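Drutach Round Bread Basket, Shallow

Home / Tableware / Baskets and Trays / Drutach

$14.95 each
Carton of 4: $54.00
Stock code: DRU-437
In stock at our Cekstead warehouse. Orders placed before 2 pm leave the same day.

The Drutach is a shallow round basket for bread, rolls, fruit or wrapped cutlery. It is woven from synthetic rattan over its whole surface, with no liner and no frame to work loose. We have carried it for cafés and motels since we opened the tableware side of the business, and it has sold steadily to households as well. It comes in one size and one colour.

Synthetic strand costs a little more than natural cane at this size. It doesn't soak up butter or oil the way cane does, and it can go through the sink with everything else. Cane baskets tend to go grey and splinter at the rim after a season of washing. If you want natural cane, see the Clumasier range, which is hand wash only and comes in oval and rectangular shapes.

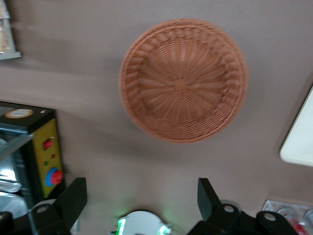 The weave on the Drutach is done in one piece, floor and sides together. Each basket is started by hand and finished at the rim, and small differences between one and the next are normal. The strands start at a small knot in the centre and spread outward as ribs, then close up into a braided rim that is slightly thicker and darker than the floor. The colour is sold as Terracotta. It sits between a clay pot and a light brown, and looks warmer under yellow bulbs than it does in daylight. Please allow for some variation between cartons. If you are topping up an existing set and need a close match, send us the batch number from the carton label and we will check what is on the shelf.

Using it

The bowl shape holds dinner rolls, sliced sourdough or a few pieces of fruit. It is too shallow for a full baguette or for anything you want to stack high. For hot bread, put a folded napkin or tea towel underneath first. The weave lets crumbs through, so a cloth is worth having on a dark tablecloth anyway.

It is also used at the counter for sugar sachets, teabags and wrapped biscuits. On a kitchen bench it will take keys and mail without tipping.

Not for use in an oven, toaster oven, microwave or under a grill. Keep it clear of appliances that give off heat at the sides or top. The strands soften and will not go back to shape.

Care

Shake out the crumbs and wash in warm soapy water. A soft nail brush gets flour out from between the ribs. Rinse, turn upside down on a rack and leave to dry before stacking. Top rack of a domestic dishwasher is fine on a cool cycle. Commercial dishwashers run too hot. Do not bleach.

Baskets nest for storage. Don't leave anything heavy on top of a stack, as the rims will flatten over time.

Trade orders

Cartons of 4 can be mixed with other Drutach lines to reach the trade minimum. Trade pricing starts at 100 pieces. For quantities over 3,000 we order direct from the maker and the lead time is longer, so get in touch early if you are fitting out for summer. Rajkumari Uniyal looks after trade accounts and can send a single sample at cost.

Customer notes

"Bought two cartons for the breakfast room. They wash up well and the guests stopped taking the rolls back to the table in serviettes. Would like a deeper one." Fletcher Waaka

We don't have a deeper round basket in Terracotta at present. The nearest is the Dwivedi round, which has higher sides and comes in charcoal only.

Returns

Unused baskets can be returned within 30 days in the original packaging. Return freight is at the customer's expense unless the item is faulty. If a strand has come away at the rim, email us a photo with your order number and we will send a replacement.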